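Chapter 8
Displaying Food for Sale

After reading this chapter you should be able to
explain why food is shown standing up as well as lying flat
choose a holder to suit a dry food, a sliced food or a wrapped food
set out a short row of samples on a plain table
keep a simple record of a display test

Key terms: facing, footprint, holder, sample row, sight line

The bakery in Soltthorpe where Ga-eun Sung first worked had one counter and a glass case with two shelves. Everything in the case lay flat on trays. A customer standing close could look down and see the tops of the cookies, but a customer at the door saw mostly the edges of the trays. When Sung moved to the larger Pelell store, she was asked to plan the sample table, and she began by standing where the customers would stand.

The line from a person's eye to the product is called the sight line. A flat product on a low table is seen well only from above. The same product stood on edge turns its face toward the room and can be seen from farther away. The side turned toward the customer is the facing. A round cookie has two good facings and a narrow rim. Lay it down and one facing is lost. Stand it up and it needs something to hold it.

Holders come in many shapes, including wire stands, slotted blocks and clips. A clip with a long flat base is useful on a table because the base keeps it from tipping and takes up little height. The area that the base covers is its footprint. A long footprint limits how many holders fit on the table, so measure the base as well as the clip before ordering.
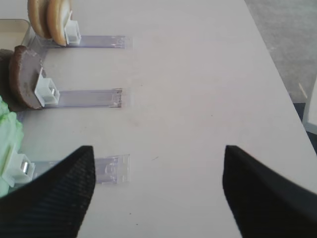
Figure 8.1 Food items held upright in clear plastic holders with small white clips. Two round cookies share the clip at the far end of the row.

Clear plastic is a common choice for bases. It shows the table through it and does not compete with the color of the food. It also shows scratches and fingerprints, and it should be wiped with a soft cloth at the start of each shift. A light tabletop makes crumbs and marks easy to find, and brown baked goods stand out well against it.

Dry foods such as cookies and crackers are the easiest to hold upright. Soft foods bend or tear where the clip grips them. Wrapped foods slide, and may need a deeper clip. Section 8.2 covers each group in turn, and Section 8.3 follows the Najafi trial, in which the same products were shown flat one week and upright the next.

Before you go on
1. Stand a cracker on edge and walk away from it. Note where you can no longer tell what it is.
2. Repeat with the cracker lying flat. Record both distances in your notebook.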